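Stone Sealers: Frequently Asked Questions

Compiled by Solène Riviere for the Plolldale Home Repair Library

Do I need to seal my marble at all?

Maybe. The stores will say yes, and the stores sell sealer. Put a spoonful of water on the counter and come back later. If the stone under it has gone dark, it's soaking water up and a sealer could help. If it looks the same as before, save your money.

Will a sealer stop lemon juice from leaving dull spots?

No, and I wish the labels were clearer on this. Those spots are etching. Acid eats the surface of the stone itself, and an ordinary sealer that soaks in does nothing about it. It buys you time to wipe up oil or coffee. That's the whole job.

Are spray sealers as good as the kind you wipe on?

I doubt it. Sprays are easy to use, and easy to use too thinly. They also drift onto faucets and cabinet doors. If you go with one, work in small sections and wipe off the extra before it dries to a haze.

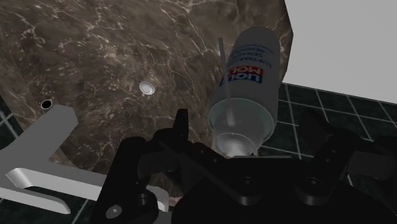
The price is worth a hard look too. Lallell's spray sealer costs more per ounce than the same company's wipe-on bottle, and I can't find anything on either label that explains the difference.

Skanance says its sealer lasts 24 months. Does it?

On a shelf nobody cooks near, it might. I'd repeat the water test every few months by the sink and ignore the number on the front. The small print on that one assumes "normal use" – they don't say what normal is.

What about the "100 percent stain proof" claims?

Ask for that in writing, with a refund attached. I asked Swai and got a coupon.

How long should I stay off the counter?

Follow the label. Many say 24 hours. One I tried said 60 minutes, and I waited overnight anyway.

Can I put on 2 coats?

You can, if the first one soaked in. If it just sat there, a second will sit on top of it and turn sticky.

Can I clean sealed marble with vinegar?

No. See the lemon juice answer. Dish soap and warm water are fine.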